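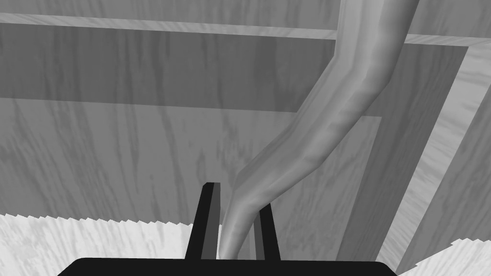

**Thread: Draft clause 15, simulated wrist views in acceptance files**
Norirton Working Group, Members' Forum

**O_Kozma** (moderator)
Members are invited to comment on the draft wording before the text is settled on June 16, 2021:

> *15. Where a simulated wrist view is submitted as evidence of a grasp on a curved or flexible item, the file shall state whether the item is modelled as rigid or deformable, and shall identify the colour mode of the render.*

**r.mahmoud**
Kondmont supports the clause as drafted. A grayscale render of a long, curving item between two open fingers may be read as a branch by one assessor and as a hose by another. The acceptable grip force differs considerably between the two, and an assessor should not be left to infer which was intended.

**tokgoz_b**
I must record a partial objection. The rigid or deformable declaration is sensible. The colour mode requirement is an administrative burden, as any assessor can see that a view is grayscale. Our April submission ran to 590 renders, and a separate entry for each would have served no purpose.

**r.mahmoud**
With respect, the assessor can see that the render is grayscale. The assessor cannot see whether the policy under test received the same input. That is the matter to be declared.

**tokgoz_b**
Then the clause should say so. "Colour mode of the render" does not.

**L.Deschamps**
I agree with Berkay on the wording. I would also ask that the clause address contact. When the tip of an item passes behind the palm, a single wrist view does not establish whether the fingers or the palm touch it. Ilcombe requires 2 views in such cases, one of them taken from the side.

**zakharchenko**
A second view is excessive for simulated work. The contact log is already available from the simulator and is more reliable than any render. I would accept "a second view or a contact log".

**L.Deschamps**
Acceptable, provided that the log is time-matched to the view.

**O_Kozma** (moderator)
Revised wording for 15(b): "the colour mode of the input supplied to the policy, declared once per batch". Léonie's proposal is entered as 15(c), with Oksana's alternative. Berkay, please confirm whether your objection stands.

**tokgoz_b**
Withdrawn in respect of 15(b). I maintain that 15(c) belongs in the annex.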